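About the Macaraeg Centre for Custody and Policing Law

Print this page | E-mail this page

The Macaraeg Centre is an independent legal aid and research organization. It represents people who have been detained outside the proper limits of police authority, and it assists families who have been questioned, threatened or held in place of a relative. The Centre accepts no funding from political parties and does not endorse candidates for public office.

Our work

The Centre was established in the district of Pornberg by a group of defense lawyers and former court clerks. Its first cases concerned arrests made by officers of one jurisdiction inside the territory of another, without notice to the local station and without an order from a magistrate. Such cases remain the largest part of our work. We now maintain a head office in Pornberg and a branch in Prondby, with seven staff lawyers between them.

Legal representation is provided free of charge. In the last reporting year the Centre opened 563 files. Of these, 69 resulted in applications to the higher courts, most of them seeking the production of a detained person before a judge.

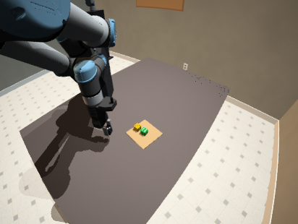

The remaining files were dealt with by correspondence, by attendance at police stations, or by referral to another body. The Centre does not close a file until the client or the client's family has received a written account of the steps taken.

Research and training

The research section keeps a register of complaints concerning transfers in custody. Entries are made only where there is a signed statement and at least one supporting document, such as a medical report, a station diary extract or a travel record. The register is open to lawyers, accredited journalists and members of the legislature on written request. Names of complainants are withheld unless they have agreed in writing to disclosure.

Each July the Centre holds a course for newly enrolled advocates on the law of arrest, remand and medical examination in custody. The most recent course had 66 participants. Course papers are published in the Druleck Series, which is supplied without charge to court libraries and bar associations. Copies may be ordered from the Prondby branch.

The Centre also responds to government consultations. Its submissions to date have addressed the recording of interviews, the notification of next of kin, and the duties of a receiving force when a prisoner is brought across a state line. 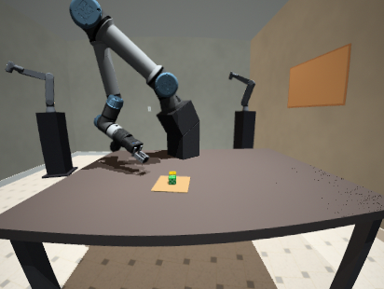
Governance

The Centre is directed by a board elected by its members for a term of three years. Serving police officers, sitting legislators and office-bearers of political parties are not eligible for election. Audited accounts are laid before the annual general meeting and may be inspected at either office during business hours.

Contacting the Centre

Persons seeking assistance should call at the Pornberg or Prondby office or write to the duty lawyer. Where an arrest has taken place within the previous day, relatives are asked to state the time and place of arrest and, if known, the station to which the person was taken. Letters may be written in any language. Requests concerning the register should be addressed to the research section in Pornberg.

Page last reviewed 25 February 2025

Print this page | E-mail this page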